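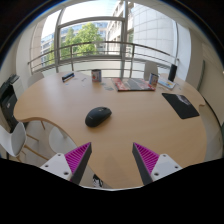

# Varine hand-held gripper kit

Hi! Varine is a gripper you hold in your own hand. You squeeze the trigger, the two fingers close, and a wide-angle camera up top watches the whole thing, so you can record yourself picking stuff up and then use those recordings to teach a robot arm. I build the kits at Cekance, the shared workshop where I rent a bench, and I sell them through my little shop, Hunano, which is me plus a label printer.

I started on it when I wanted training data for my own arm and found that driving the arm around by remote was so slow I'd give up after half an hour. Holding the gripper myself was way faster (and my dinner stopped getting cold). Other people at the workshop started asking to borrow it, then somebody wanted to buy it, and now there's a page.

## What comes in the box

- Two wedge-shaped fingers with magenta ribs and dark grey contact strips
- Two white mounting plates, left and right, mirrored
- The handle, in two halves, with the trigger already fitted
- Linear rail and the two carriages
- Pull cord, return spring and a spare spring, as they love to ping off under the fridge
- Camera bracket for the wide-angle lens
- A bag of screws, sorted by length into smaller bags
- Two hex keys

The camera and lens aren't included. I tried bundling them for a while and ended up mailing out so many replacements for other people's scratched glass that I quit doing it. There's a list of the ones I've tested further down.

You'll also need a small Phillips screwdriver, flush cutters, and a bit of patience with the cord.

## About those fingers

They're the part everybody picks up first at the bench. The shape is a Căpraru wedge, which is what we call it at the workshop after the street the old building was on, and the ribs inside are what let it give. Push on the flat side of the finger and the tip curls in toward whatever you're pushing against, so the finger wraps a little when it closes. I went through a silly number of rib patterns to get there. Thin ribs felt lovely and twisted. Thick ribs held great and shoved light things clear across the table.

The current version sits in the middle and I'm really happy with it! It's good on boxes, cups, markers, computer mice, fruit, rolled socks. It's not good on anything flat against the table, like a sticker or a playing card. You can sometimes slide a card to the edge and catch it there, but I wouldn't plan a whole project on it.

Magenta is the stock color. It shows up well against wood, black plastic and most clothes, and when I'm scrubbing through recordings I can find the fingers in half a second. I can do lime if you ask in the order notes. I can't do black, or I mean I can, but then you'll have a very hard time seeing where the finger stops and a dark object starts, and you'll write to me.

The contact strips are the wear part. Mine lasted 1,000 grabs before the left one started lifting at the tip. A replacement pair is in the shop and they peel off and stick on. Wipe the finger with rubbing alcohol first and leave it overnight.

## Putting it together

Set aside an evening. My fastest is under an hour, but I've had a lot of practice, and the cord will fight you the first time.

1. Slide both carriages onto the rail before you do anything else. Keep the rail level while you do it. If a carriage comes off the end, the little balls inside go everywhere.
2. Screw the white plates to the carriages. They're mirror images, so lay them out on the table first with the finger ends facing away from you and check that they match each other like a pair of hands.
3. Thread the cord through the left carriage, around the pulley, and through the right one. Tie the knot shown on the printed card. Please use that knot! I know you have a favorite. It slips.
4. Hook the spring and squeeze the trigger a few times. Both sides should travel the same distance. If one lags, loosen the cord clamp, center everything and tighten again.
5. Fit the fingers last, ribs facing in behind the strips. Snug is enough on these screws, and if the plate starts to bow you've gone too far.
6. Clip on the camera bracket, mount your camera, and tilt it until you can see both fingertips at the bottom of the view with plenty of table beyond them.

Don't trim the cord until you've used it for a day. It stretches.

## Setting up the camera view

Most of the emails I get are about this, so here's the longer version. You want the fingers low in the view and you want them in exactly the same spot every time you record. A wide fisheye-type lens will bend the table and make the window behind it look like it's melting, and that's fine. What the software wants is to see the fingers, the thing you're grabbing, and enough of the room to work out how the camera is moving.

The room matters more than I expected. My worst recordings came from a bare white wall. My best ones come from ordinary messy rooms with a window, some chairs, books lying around, a can with a plant in it. All that stuff gives the tracking something to hold on to. So please don't tidy up too much! Clear a patch for the object and leave the rest alone.

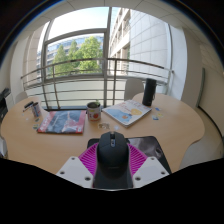

*Varine over the table, with the mouse on its pad between the white plates.*

A computer mouse is what I'd suggest as a first object, by the way. It's rounded, it's light, it's got a clear front and back, and almost everybody has a spare. Come in from above with the fingers wide, get one on each side, and close gently. Then put it down somewhere else and do it again from a different angle. If your mouse has a cord, wrap it up or use a different one, as the cord snags on the fingers and ruins the take.

Watch the mouse pad too. If your fingertips are scraping it on the way in, the pad will ride along with the mouse and your robot will cheerfully learn to move both. Lift your wrist a touch. I had a whole batch like that and didn't notice till I'd trained on it.

## How many recordings do I need?

Depends what you're after. For one object on one table I got usable results from 300 grabs. Once I wanted it to work in more than one room I went up to 1,000 and could see the difference right away, mostly in how it handled the object being turned some odd way. My biggest set so far is 2,719, all tabletop stuff, recorded over a lot of evenings with the radio on.

Things that helped me:

- Change the object's position every single time, even when you're bored
- Start from different heights
- Record in the morning and again at night with the lamps on
- Keep the bad grabs in a separate folder instead of deleting them, they're handy later
- Take a break when your thumb gets sore (mine goes before my wrist does)

Move at a calm pace. If you whip the gripper around the video smears and the tracking loses its place, and you'll be throwing out takes you thought were great.

## Cameras and lenses

Anything with a standard action-camera base will clip to the bracket. If your camera is heavy, get the reinforced bracket from the options menu, it's a bit chunkier and doesn't droop. Lock the exposure if your camera lets you. Working next to a big window with everything on auto, the picture pumps brighter and darker each time you swing toward the glass, and that's a pain to fix afterward.

Turn off image stabilization. I'm putting that on its own line in the next printed card.

## Putting the same fingers on an arm

The plates have the same hole pattern as my arm-side adapter, so you can build a second pair and put them on your robot. Do use the same fingers on both! If the recordings show magenta wedges and the arm turns up wearing something else, it gets confused. The adapter is sold separately and the file is free if you'd like to print your own. It fits the arm I've got at Cekance and two others that people from the workshop have tried. Measure your flange before ordering, or send me a picture with a ruler in it and I'll tell you.

## Odds and ends

**Can left-handed people use it?** Yep, the handle's symmetrical. The trigger lock sits on the left side, so you'll be reaching with your index finger.

**Is it OK for kids?** With a grown-up around, sure. The fingers are soft. The spring and the rail will pinch.

**Can it get wet?** The fingers and plates can be wiped down with soapy water. Keep the rail dry and give it a drop of light oil now and then.

**Do you sell it assembled?** I do a few. Same kit, with my knot in it, and I run the trigger in before it ships. There's usually a wait.

**Returns?** Unbuilt kits, any time, you pay the postage. If a part shows up broken I'll just send another one, no need to mail the old one back.

## Ordering

Kits go out on Tuesday, so if you order Tuesday afternoon you've just missed it, sorry. The next batch of fingers is printing now and I should have lime ones on the shelf by September. Pick your finger color and bracket from the menu, and if you're local you can collect from the front desk at Cekance and skip the shipping. Ask for the Hunano shelf.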